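Laundry Notes: Water Hardness and Denim at the Narnis Building

Residents of Narnis have been on the new water supply since October. The Jeltusska well field replaced the Bassi line, and the hardness figure went from 8 grains per gallon to 15. Most of the questions sent to the newsletter concern detergent dosing, so this item covers that first.

Hard water carries dissolved calcium and magnesium. These bind with the surfactants in detergent before the surfactants reach the soil. A dose that was adequate at the old figure is now too small, and part of it ends up as a gray film on the fabric. Cotton holds more of this film than polyester does. Heavy cotton twill holds the most, and denim is the item residents mention most often: stiff legs, dull color, pale lines along the seams.

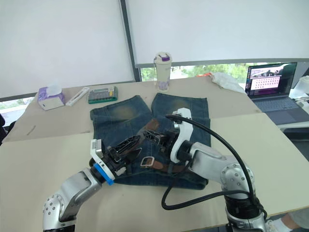

Jeans with the belt still in. Take it out before the wash.

For powder, use the line marked "hard" on the scoop. For liquid, add half a cap to the normal dose. Do not add fabric softener to correct stiffness. Softener coats the mineral film and holds it in place, and absorbency drops further with each cycle. A quarter cup of washing soda in the drum, under the load, will tie up much of the calcium. It should not be used on wool or silk.

Temperature matters less than dose. Warm is enough for denim, turned inside out, with the zipper closed. Cold cycles are acceptable if the powder is dissolved in a jug of warm water first - undissolved powder leaves white streaks that are easily mistaken for scale.

Film already in the fabric can be stripped with a soak. Use citric acid, one tablespoon per gallon, for up to 18 minutes, then run a full rinse. Expect some loss of indigo on newer pairs. Keep leather and metal trim out of the soak, and never combine citric acid with bleach.
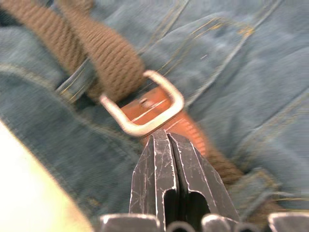 Bunano wrote in to say that the soak worked on two pairs of work jeans but left a third as stiff as before, and asked whether a second round would do any harm. A second soak is safe for the cotton. If there is no change after that, the stiffness is probably starch or finish from the mill, and citric acid will not remove it.

The three machines on the lower level have been reset to the higher rinse volume. The cycle is a little longer as a result. The price per load is unchanged.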